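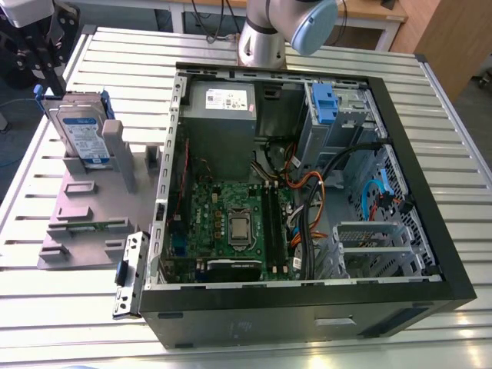 Desktop tower on its side, cover off

From: Ngaio Gilchrist
To: Flasevlow Motor Club list
Date: 2019-07-23
Subject: Re: [flasevlow] Skokesbridge show, parking and the entry gate

Alby,

Answers below, with your message cut down to the parts I'm replying to. I walked the field again with Hafiz and we changed two things, so please read this even if you think you know the layout.

> Are we still bringing show cars in by the creek gate? The ground
> there was soft in March and I had to get pulled out.

No. Show cars come in from Dewulf Road, the paved entrance next to the feed store. The creek gate is for spectators on foot. If you come down the creek side with a trailer you will have to back out, and it is a long way to back.

Gate opens to entrants at 7:00. We would like everybody placed by 9:30, when the public comes in. After that no car moves on the field until 3:00 unless Hafiz walks in front of it. If you have to leave early, say so when you check in and we will put you in the end row by the exit.

> How many are signed up? Somebody at Bromau told me we were full.

We have 205 cars registered. We are not full. Prewar is 28, and they get the flat strip along the trees again. I still have room in the trucks row and in the 80s and newer class. Registration on the day is fine but you don't get a plaque, just the windshield card.

> Where do trailers go? Last year mine was blocked in till after
> five by two motorhomes.

Trailers go in the lot behind the grange hall, nose out, single row along the fence. Motorhomes have their own side this time. Unload in the grange lot and drive the car over on the gravel lane. The lane is one way toward the field until the show opens, then one way back.

If your trailer is over 28 feet, call me first. The turn at the hall is tight and there is a mailbox on the inside of it.
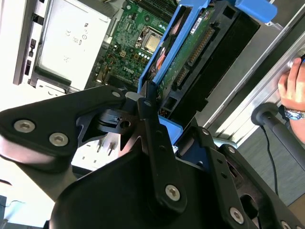

Blue drive caddy above the open case

> I have an old roadster that won't idle for long. I can't sit in a
> line at the gate for half an hour with it.

Come early or come last. Anahera is on the gate and she will wave you to the left side if you put your flashers on, or stick an arm out if you don't have flashers. You can shut down there and get pushed in. We have people to push.

> Is the judging the same as before? I thought the points sheet was
> too long.

It is shorter. The sheet is one side of a page now, 60 points total, split between body, interior, engine bay and general condition. No points for the display, so you can leave the mirrors and the stuffed animals at home if you were only bringing them for that. Judges will ask before opening a hood or a door. If you don't want to be judged, tick the box on your card and they will walk past.

Oil pans or cardboard under every car, please. The grange was decent about the spots on the grass last time but they did mention it. Same goes for tent stakes: there is a water line across the north end of the field, marked with orange flags, and no stakes go within ten feet of it. Use weights there.

Dogs are OK on a leash. No grills in the rows. Coffee is from 6:45 at the hall, lunch from 11:30, cash only.

> Did Flynn ever find the PA?

He has it. One of the horns is dead, so it will be quiet at the tree end. Awards are at 2:15 in front of the hall and you should walk up for them if you want to hear anything.

The rain plan is the same as last year. If the field is too wet I will post to this list by 8:00 the night before and we move to the following weekend. Please don't phone the grange about it, they won't know.

I still need two people for the crosswalk on Dewulf Road from 9:30 to noon. Reply to me and not the whole list.

Ngaio

--
Flasevlow Motor Club list
Trim your quotes. For sale posts go in the monthly thread.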